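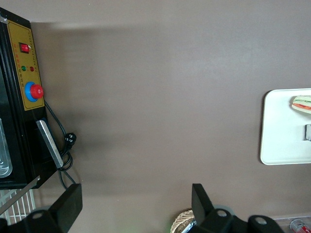 *Rocker switch and stop button, both red, on the yellow panel.*

# About Palumbo

Most "about us" pages tell you the company was founded on a passion. Palumbo was founded on an argument over a bill for roof repairs. Ayana Degefa had paid it, the roof still leaked, and the contractor's paperwork said the job was finished. She asked Mahmoud Abdel Rahman, then an estimator for a building supply firm, to read the paperwork. He found that she had been charged for flashing on a chimney the house doesn't have.

We read repair quotes for homeowners. You send us the quote, we go through it line by line, and we write back telling you what looks fair, what looks padded, and what we can't judge from a piece of paper. The last part is often the longest.

## What we don't believe

We don't believe in average prices. Sites that tell you what a new bathroom "should" cost in your zip code are mostly guessing, and some of them get paid when you click through to a contractor. We tried using one for a month in our first year and dropped it.

We don't much trust star ratings either. A plumber with perfect reviews may be a very good plumber, or may have a cousin with a lot of email addresses. We read reviews for dates and details and ignore the score.

And we'd ask you to be a little suspicious of us. We have read 2,363 quotes so far. That sounds like a lot, and it has made us faster, but it doesn't mean we've seen your basement. If a contractor who has stood in it disagrees with us, ask them to explain why in writing. Sometimes they're right, and we'd like a copy.

## Who pays us

You do. The fee is $70 per quote, the same for a porch step as for a whole kitchen. We take no money from contractors, lenders or stores. We were once offered a "partner badge" by a referral service and said no, partly on principle and partly because the contract ran to nine pages and we read all of them.

If we find nothing worth questioning, you still pay. People complain about this. A quote with nothing wrong in it takes just as long to read.

## Who we are

There are four of us. Mahmoud handles roofing, siding and anything structural. Ayana runs the office and reads the fine print on warranties, which she considers the least honest part of any quote. The other two readers split plumbing, heating and electrical between them.

We don't do new construction, swimming pools or solar. Solar quotes change too fast for us to keep up, and we have doubts about anyone who says they can.

## Sending us a quote

Send every page, including the back. Phone pictures are fine if the numbers are readable. Expect an answer in two working days, longer in April, when everybody notices their gutters.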